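Thursday, October 17, 2019 | By Jyoti Maurya
2 min read

Give It Up for Tape

I love a worktable that shows its life, and the white one at Prindbridge has plenty to show! Madhu Chauhan lays tape straight onto the top, strip over strip, until she has a patch big enough to work on (she calls them landing pads). Gray duct tape for the big jobs, black for the small ones. A good patch lasts her 17 days, and she never trims the ends.

I asked if she'd ever buy a proper mat. She laughed and handed me a roll. I did 4 strips, all crooked, and had a wonderful time – the sound alone is worth the trip. Then the dowels came out, plain pale wood, and we got to work. 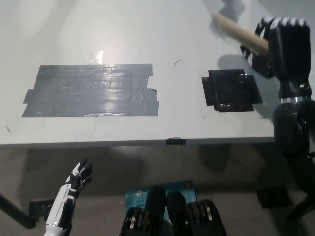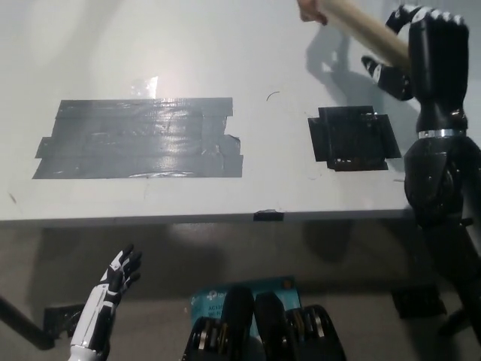 Gray patch on the left, black on the right, and a light wooden dowel over the tabletop.

Contact us | © 2019 Lelavmont | Back to top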